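Masteck
Search this site... Go
About Us
14/09/2021, by the Masteck team

Masteck began with a dish drainer that leaned. One of us had bought it in a hurry, along with a set of plates that chipped the first month and a mug with a handle you could get exactly one and a half fingers through, and after putting up with all of it for far too long we started wondering out loud whether we could put together a better kitchen shelf for ordinary people. We wrote a list on the back of a grocery receipt, we argued over it (mostly over mugs, we still do), and by that December we had opened a little shop with 3 shelves, a borrowed cash box and more bubble wrap than we have ever managed to use up.

We sell the everyday things that live beside the sink: plates, bowls, mugs, drying racks, trays, brushes, the odd clipboard for people who like to keep their shopping list where they can see it. We don't sell appliances and we don't sell anything that has to be kept for company. If you want one plate, you can buy one plate. Folks still write in to ask if that's really all right, and of course it is! Many of our customers are replacing the one that broke, or picking out a color for each child so there's no fuss at supper.

Color is probably what we're best known for by now. We like a bright lime green plate, and an orange mug that's white inside so you can tell how strong you've made your coffee, and we like both of them against something quiet such as a white wire rack or a pale countertop.

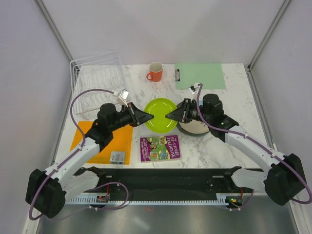
Our shop is on the ground floor of the old Kuster building, and the stockroom is right behind it, through a door that sticks in wet weather. We moved in when the first place got too small to turn around in with a box in your arms. There's a long bench down one wall for unpacking, and shelves above it for pieces waiting to be looked over. Relovport is our line of plates and bowls, named after a misspelling on our very first shipping label that we all grew fond of. Diren is the newer line, and it takes in the racks, trays and other things that hold the dishes up.

We're fussy about looking things over, and we'd like to think it shows. Plates get turned around under a good light, front and back, and we run a thumb along the rim. Pieces that aren't quite right but are perfectly fine to eat from go in the seconds basket by the front door at a lower price, and there are regulars who come in and head straight for it.

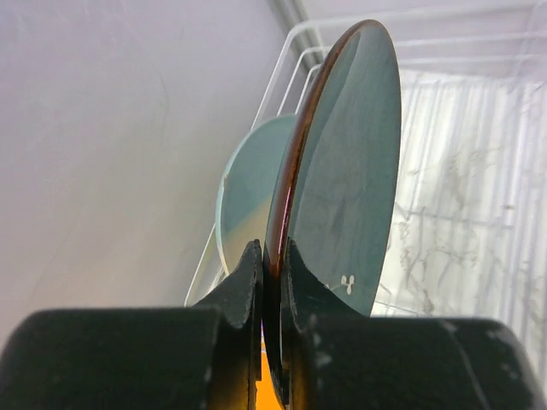

If something reaches you broken, write to us within 90 days and we'll send another one. You don't have to mail back the pieces, though a quick note about how the box looked is a real help to whoever packs the next one. We wrap every plate on its own in paper and stand them on edge in the carton, the same way you'd put them in a drying rack, and mugs go in last with their handles toward the middle.

You're always welcome to come by and handle things before you buy. The shop is open every day but Sunday, there are 2 parking spots around back, and if both are taken the street is usually fine after lunch. Bring the plate you're trying to match if you still have it, even if it's in a bag in several pieces, and we'll set it on the counter next to ours and have a look together.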